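Nellton night school adds day classes for adults without diplomas 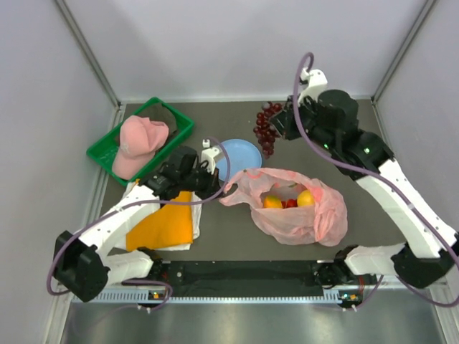
Vol. 12, No. 8 — Page 3

Aug 15, 2019

Adults in Nellton who never finished high school will be able to take classes in the daytime this fall. Up to now it was evenings or nothing.

The Hofstetter Learning Center is opening a morning session at its Bemwood Street building, 9 to noon, four days a week. Free to anyone over 18 who lives in the district. Evening classes stay as they are.

Rahel Hollenstein, who runs the center, said people have been asking for years.

"We have students who work second shift, and we have grandparents raising kids," Hollenstein said. "Six in the evening is no good to them. They sign up, they come twice and we lose them."

The center enrolled 777 students last year across all of its programs. Most came for English or for test prep. The diploma track is smaller, and that is the one getting the new hours. There is room for 200 in the morning session, split between two start dates. First group begins after Labor Day, second in March.

Money comes from the state adult education grant plus a one-time gift from the Stenemach Fund, which is paying for textbooks and bus passes. Hollenstein would not give the size of the gift. The grant runs two years and after that the district would have to pick up teacher pay or find someone who will.

School board member Otis Tillman voted for the plan but said he wants to see numbers by spring.

"I like it. I'd like it better with a third year paid for," Tillman said.

According to the center's application, more than 1000 adults within walking distance of the Bemwood Street building have no diploma. Tillman said he thinks the real figure is higher, as the count left out the apartments north of the rail line.

Students start with a placement test and then work through credits at there own pace. Transcripts from other states are accepted — bring them even if they're old. Child care isn't offerred in the mornings yet. Hollenstein said she is talking with a church nearby, nothing signed.

Sign-up is in person at the front office, Room 4. Photo ID and one piece of mail with a Nellton address needed.

RECENT IN SCHOOLS
Bus routes change for east side students
Middle school band room to reopen in October
Board puts off vote on later start times
Library extends homework help hours
Summer lunch program wraps up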